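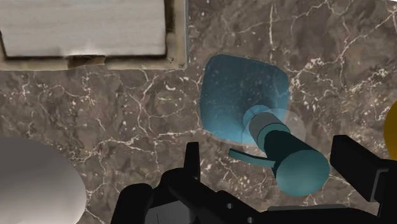
FITLOW - Drokis will open its simulation lab to the public on a Friday in October, and everyone in town who has ever wondered what goes on upstairs in the old Skellton Building is warmly invited to come and find out. Doors open at 10 a.m. and the last demonstration begins at 4 p.m. Visitors will spend most of their time with Lucero, the software our team uses to practice robot handling jobs on a computer, and they will see those jobs the way our engineers see them every day, on big screens and often from very close up. In one of the views on show you look straight down at a brown marble countertop, with a teal soap dispenser standing between the two black fingers of the gripper, and it is surprising how long a person can stand there wondering which way the hand ought to come in.

Admission is free. There are 150 places across the day, and we ask that you reserve one, as the lab is on the fourth floor and the rooms are cozy. Children are very welcome with a grown-up.

"We get asked about our work at the grocery store, at the dentist, at my daughter's swim meets, and I always end up waving my hands around and making a poor job of it," said Poppy Crabtree, director of Drokis. "It is so much easier to show people. Once you have watched the arm go after a bottle a few times you start to have opinions about it, and then we have a proper conversation, and I go home happy."

Everyday objects, made-up rooms

Lucero builds rooms that exist only on the computer and fills them with the sort of things you would find at home. The library of practice rooms now stands at 878, and the team adds to it most weeks. Some are plain and tidy. Others are frankly a little odd, with stone, wood and bright woven patterns all thrown in together, and those tend to be the staff favorites. A robot that has only ever practiced in one kitchen can be badly thrown by a new countertop, so the designers are encouraged to be generous with their colors and patterns.

A simulated arm works in each of these rooms much as an arm on a real bench would. It has joints that bend only so far, fingers that open only so wide, and neighbors to mind on every side. Visitors will be able to pause a run, back it up, and look at the same moment again, which our engineers do all day long and which turns out to be every bit as much fun for guests.

The main demonstration, called "Pick Up the Bottle," will be led by lab manager Maximiliano Sepúlveda. It runs at the top of each hour and lasts a little under half of it, depending on how many questions come up (and please do bring questions!). He will talk through how the arm lines itself up, where it closes its fingers, and what it needs to keep clear of on the way.

"People expect the heavy things to be the hard things," said Sepúlveda. "Then I show them a bottle with a narrow neck, held up just over the counter, with a tall yellow vase on one side and a crate on the other and a little round white figurine tucked in behind the gripper. That is a crowded spot to be working in. I could talk about that one bottle until lunch, and my colleagues will tell you that I have."

Guests who would like to go a step further can sign up at the front desk for a turn at the controls. Each turn is ten minutes long, with a member of the team sitting alongside, and no experience of any kind is needed. If the arm bumps into something, we simply load the room again and off you go. 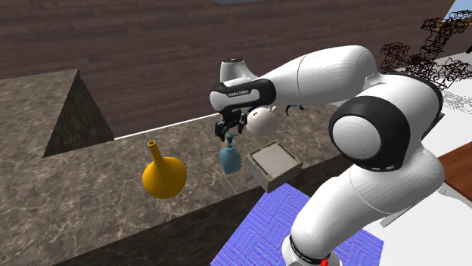
What to expect on the day

Please come to the main entrance of the Skellton Building and take the elevator to the fourth floor. Check-in is in Room 404, directly across from the elevator, where you will be given a name badge and a map of the stations. Coffee, cider and cookies will be set out in the same room all day.

10 a.m. - Doors open, with a short welcome from Poppy Crabtree
11 a.m. - First "Pick Up the Bottle" demonstration, repeated hourly
12:30 p.m. - Build a Room, a table-top activity for younger visitors
2 p.m. - Questions and answers with the Lucero team
4 p.m. - Final demonstration

Build a Room is new this year. Children will be asked to draw a countertop and decide what goes on it, and the designers will choose one drawing to turn into a practice room in Lucero. The child who drew it will be invited back with their family to see the arm try it out.

Last year's open day was a much smaller affair, held on a rainy afternoon with 49 guests, several of whom stayed well past closing and helped us stack the chairs. Their comments shaped a good deal of this year's program. They asked for larger screens, more time at the controls and somewhere to sit down, and we are pleased to say that all three have been arranged.

The building is wheelchair accessible. Anyone who would prefer a quieter visit is invited to choose the 3 p.m. hour, when the sound on the demonstration screens will be turned off. Street parking is free after noon, and the Fitlow bus stops right outside.

Reserving a place

Places may be reserved at the Drokis front desk or through the open day page on the Drokis website. School groups should get in touch ahead of time so that we can set aside a demonstration for them. Reporters and photographers are welcome throughout the day, and both Crabtree and Sepúlveda will be glad to give interviews between sessions.

About Drokis

Drokis is a robotics software company based in Fitlow. Its Lucero software is used to set up and rehearse robot handling tasks in simulated rooms.

Media contact: Poppy Crabtree, Drokis, Room 404, Skellton Building, Fitlow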